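Pourquoi je ne trie plus rien

En décembre, j'ai décidé de vider le grenier de ma tante. Elle avait vendu la maison de Hisby et nous laissait jusqu'à la fin du mois pour faire place nette, « tranquillement », disait-elle, depuis un fauteuil qu'elle n'a pas quitté.

Je suis arrivé avec une méthode. Je l'avais trouvée dans un livre de 30 euros dont l'auteur possède, d'après la quatrième de couverture, 100 objets en tout. Le principe : prendre chaque chose en main et se demander si elle nous sert. J'ai commencé par un moulin à légumes sans manivelle. Il ne servait à rien. Ma tante a demandé où j'allais avec, et le moulin est remonté.

Ma cousine Shirley Bergeron, elle, travaille à l'instinct. Elle a rempli six sacs en une matinée, dont un contenait mes chaussures de rechange. Pour le reste, elle avait convoqué un brocanteur, Anselmo Iglesias, qui a traversé les deux étages les mains dans le dos, comme au musée, avant de nous proposer quarante euros pour l'escabeau. C'était le mien.

Restait le problème des boîtes. Dans ma famille, on ne jette pas une boîte. On la garde « au cas où », puis on en trouve une plus grande pour la mettre dedans. Boîtes à biscuits, à boutons, à clés dont les portes ont disparu avant ma naissance. J'en ai ouvert une qui contenait des couvercles.
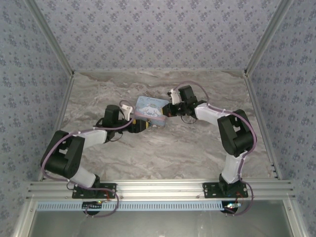
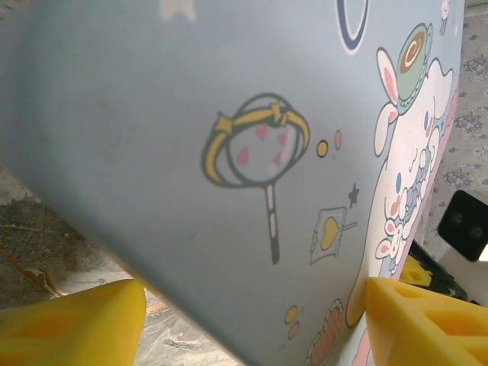 Couvercle bleu clair, bordure rose, cœurs et nœud jaune : le bon goût n'a pas de limites.

Le soir, j'ai tout mis en vente sur Grellero. On m'a écrit pour savoir si le buffet passait dans une Twingo. Un certain Harvey Carrier m'a marchandé une lampe pendant trois jours, jusqu'à quatre euros, puis m'a annoncé qu'il habitait au Québec.

Bilan : une benne à moitié pleine, un lumbago et une cave, la mienne, où l'on n'entre plus que de profil. Le moulin à légumes est sur l'étagère du fond. Ma tante a retrouvé la manivelle la semaine dernière et me l'envoie par la poste, dans une boîte qu'elle aimerait récupérer.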